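Shared Rooms and the Cost of a Booking

The municipality of Trurnville will decide in October whether to replace its long-standing arrangement for community rooms with a booking system operated by Fotemden. Under the present arrangement, residents apply at the counter and pay nothing. Under the proposed one, they would apply online and pay $27 for each session. It is the position of this essay that the fee should be refused, and that the booking system should be considered separately on its merits. 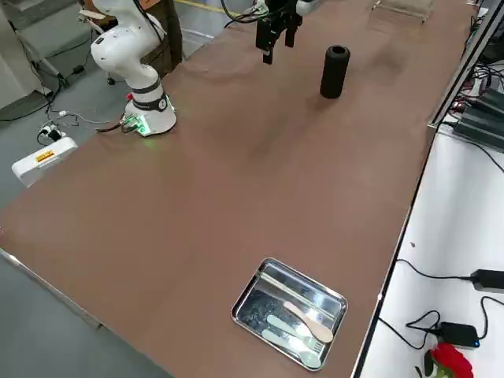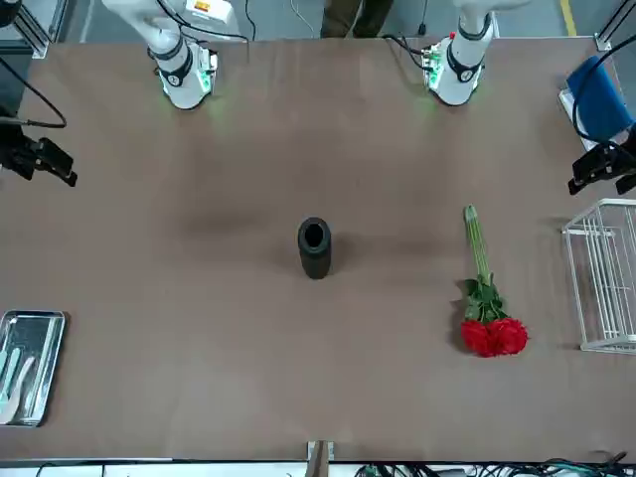
A large table, and floor space to stand at it.

One reader of an earlier draft objected that free rooms are never really free, that the heating and cleaning are paid for by residents who may never set foot in the building, and that a modest charge is the fairest way of dividing the bill. The objection deserves a serious answer. Public libraries, footpaths and playing fields are also paid for by residents who do not use them, and few would propose a turnstile at the entrance to the park. The question is whether a room in which neighbours may meet belongs in the same category. In the author's view, it does.

The municipal report records 1358 bookings last year, of which 1003 were made by groups with no income of their own. These include the language circle, the tenants' association and the grandparents' playgroup at the Effiong Street centre. A group meeting weekly would face an annual charge well above $700. Some would find the money. Others would move to private kitchens, where newcomers are less likely to knock, and the municipality would have no record of their going.

The report points to Vultmont, where a comparable fee was introduced and missed bookings declined. It does not state how many groups ceased to book at all – a serious omission in a document intended to guide policy. Missed bookings are a legitimate concern, but a refundable deposit would address them without placing a price on ordinary attendance.

There is a further matter of access. Many regular users prefer the counter, and some have no reliable internet service at home. Whatever software is adopted, the counter should remain open during its current hours, and staff should be authorized to enter bookings on a resident's behalf. Council should amend the proposal accordingly before it proceeds to a vote.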